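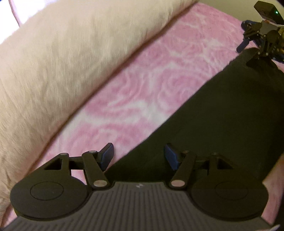

Deux pinces, un coussin à poils et un tissu sombre à saisir.

Accueil > Juniors > Club robots Zekari

Comment une pince apprend-elle à ranger ?

Au club, on tient la pince à la main et on fait le geste soi-même. Deux bras noirs s'écartent, puis se referment. Le bout des doigts est bleu à l'intérieur : c'est là qu'on serre. Un coussin ne dit pas où l'attraper - un pull non plus. Alors on recommence 129 fois. Ta chambre, elle, attend toujours.

Articles Jeux Le club
© Club Zekari, Larbridge - Contact - Haut de page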